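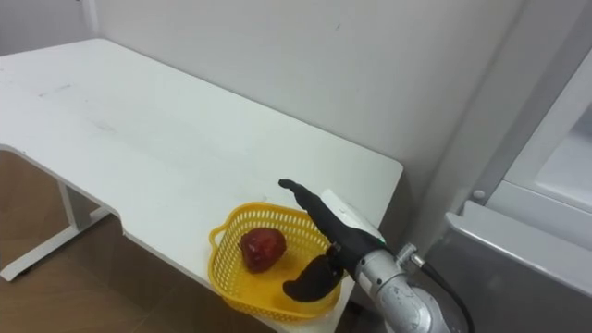
Lustuvside Tenants' Association, minutes of the July meeting. The meeting opened at 7 p.m. and the minutes of the last meeting were approved. The balance stands at $1,641, with $364 still owed to Pallex for the stair lights. Members discussed furniture for the shared room. The white desk has grey scuffs on its top, and it was agreed to clean it before anyone talks about paint. The notch in the front edge stays as it is.

Heating: the Predik quote has not arrived. The secretary will write again.

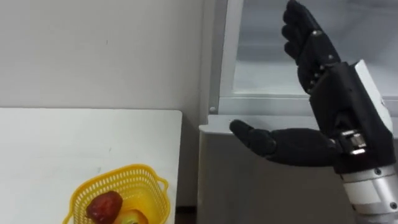
Shared meals will continue on Sunday evenings. Up to $200 was approved for plates and a new kettle. A member asked where people should leave fruit and bread they want to give away. Agreed to use the yellow plastic basket on the white table by the gray refrigerator cabinet. Anything left after 2 days will be thrown out.

Bikes in the hallway: held over to the next meeting.

The meeting closed at 8:15 p.m.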